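Stuck lids, sticky drawers and other small stuff

Quick one this month, I have a pile of notes and no time. Mostly kitchen, one or two from the workshop. Take what you need.

Jar lids. Hot tap over the lid for a minute, dry it, then a wide rubber band around the rim. Grip and turn. If it still won't go, slip the tip of a butter knife under the edge and lever till it pops. Don't bang it on the counter, I've chipped two counters.

White worktops. Get asked about these more than anything else. Warm water and a drop of dish soap, soft cloth, dry it right after. Tea rings: baking soda paste, leave it ten minutes, wipe. No scouring powder, ever. It looks great the first time and then every beet and every curry finds the scratches. Turmeric is its own problem — paste first, then if the counter gets a window, let the sun have a go at what's left. Mine took most of September.

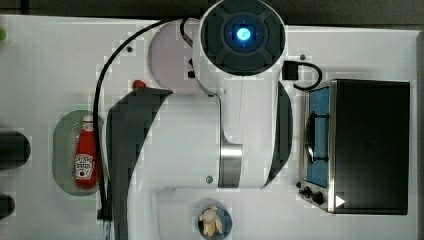 Also turmeric on a plastic spatula, give up, buy a yellow one.

Sticky drawers. Wood runners only. Pull the drawer right out, brush off the dust, rub a plain candle stub along the runners and the bottom edges of the drawer. Back in, slide it a few times. Good for a year or so. If it sticks only in summer leave it alone, sand it now and it'll rattle all winter.

Metal runners are different, don't wax them. Old toothbrush, get the crumbs out, check the screws.

Cutting boards that skate about. Damp dishcloth underneath, folded once. Wring it well. Paper towel works too but it shreds.

Iqra Mughal wrote in about onion smell on boards. Half a lemon and coarse salt, scrub, rinse cold. Then stand the board on its edge to dry, not flat. She says she keeps one side for onions and garlic and writes O on the end grain in pencil, wich I've now copied.

Sandpaper. Stop tossing the worn sheets. Old 100 grit that's gone soft is nice for knocking back a first coat of paint. Fold in thirds so the grit faces don't rub each other. Label the back before you tear it or you'll lose the number, I have a whole box of mystery grit.

Screws in soft wood that won't hold. Toothpick, dab of wood glue, snap it off flush. Two toothpicks for a big hole. Let it dry overnight and then put the screw back by hand, no drill. Did all the cupboard hinges this way and they've stayed put.

Burnt pan. Cover the bottom with water, spoon of baking soda, simmer ten minutes, let it cool, wooden spoon. Repeat if you must. Not for bare aluminum, it goes dark.

Martti Eskola asked for the label thing again. Masking tape and a marker, on the lid AND the side, contents and month. Tape peels off easier before the tub goes in the diswasher. After, you're picking at it with a fingernail.

Squeaky hinge — pull the pin, wipe it, smear of petroleum jelly, tap it back in. One hinge at a time so the door stays up.

More next time, I still owe you the one on getting candle wax out of a tablecloth.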